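Local news talk – my notes, the Sunday version

Okay, start with the hello, then go straight into the newsletter story. Don't do the long bio, they have it on the handout.

So I used to edit the Morside paper, and we printed 2,000 copies on a good week. One fall we ran a front-page push to save the farmers market parking lot, and we ran it as news! Headline, byline, the works. I wrote half of it myself. (Pause here, people usually laugh.)

Everett Ostrowski called me at home that night. He'd read the paper for 67 years and he wanted to know who we'd talked to on the other side. I didn't have a name to give him. I still think we were right about the parking lot, but that wasn't what he asked me.

Then the letters bit. We got 400 of them, and I read out the short rude one if the room feels friendly – skip it if there are kids.

Next, labels. Say "opinion" at the top, in type big enough to read over breakfast. If your paper is asking readers to sign something, say who wrote the petition and who's paying for the ad next to it.

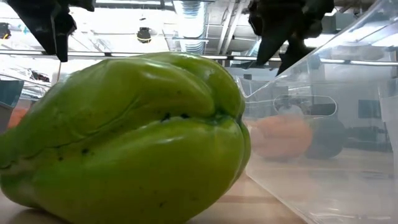
And give the other side a call before deadline, with enough time for them to call you back. Then I take questions until they need the room.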